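Chapter 7
Bottles, Caps and Labels: Sorting Plastics at Home

In this chapter
Telling one kind of plastic from another
Why caps are handled separately in some towns
Emptying, crushing and storing bottles
Keeping a household record

Most homes in Stodthorpe put out more plastic bottles than any other kind of container. A bottle is light and takes up a lot of room for its weight, so a bin that looks full may hold very little material. The first part of this chapter deals with the bottle itself. The second part deals with the things attached to it.

A drink bottle is usually made from at least two plastics. The body is commonly PET, a clear plastic that creases when it is squeezed. The cap is often polyethylene or polypropylene. The label may be a third plastic, or it may be paper. When the bottle is shredded, the pieces are put in water. PET sinks and the cap material floats, and the two can be skimmed apart.

Clear PET has a higher resale value than colored PET. It can be made into new clear bottles or dyed any color a buyer wants. It is also easy to overlook on a patterned surface, so a plain tray is a better place to sort.

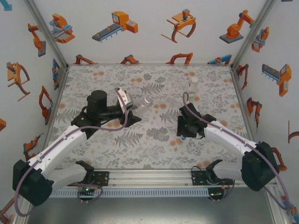 Bernadette Conneely objected to the plain tray when an earlier version of this chapter was tried with her evening class. She found that her students managed perfectly well on a kitchen table with the cloth left on, and that they picked out clear bottles by the shine and by the cap. Her method is included as Option B in Activity 7.1.

Caps need a decision before anything else is done. Some collection programs want them left on the bottle, since a loose cap is small enough to fall through the screens at a sorting plant. Others want them off. Check the local rules and write them on a card near the bin. In the Lenihan district the rule changed in December, and the old cards were still up in many kitchens two months later.

If caps stay on, follow this order:

Empty the bottle and let it drain.
Squeeze the air out from the base toward the neck.
Screw the cap back on while the bottle is still flat.

A bottle capped in this way stays flat. One that is crushed with the cap off springs part of the way back and has to be done again.

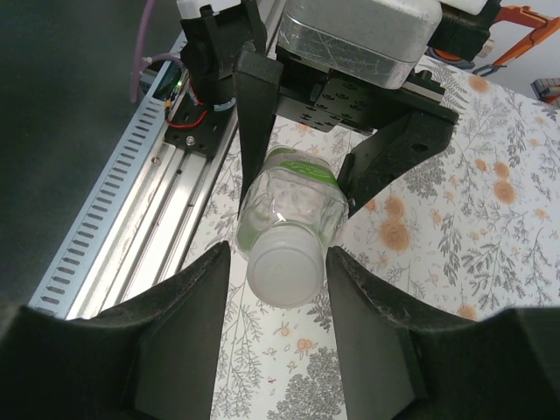
Labels can generally be left alone. A band that wraps around the bottle is removed at the plant, and soaking it off at home uses water for no gain. Full-length sleeves are the exception — these cover the whole body and can hide the plastic underneath from the optical sorter.

Key terms
PET, polyethylene, polypropylene, sleeve, screen, optical sorter

Activity 7.1 begins on the next page. You will need a week's bottles, a tray or table, and the record sheet.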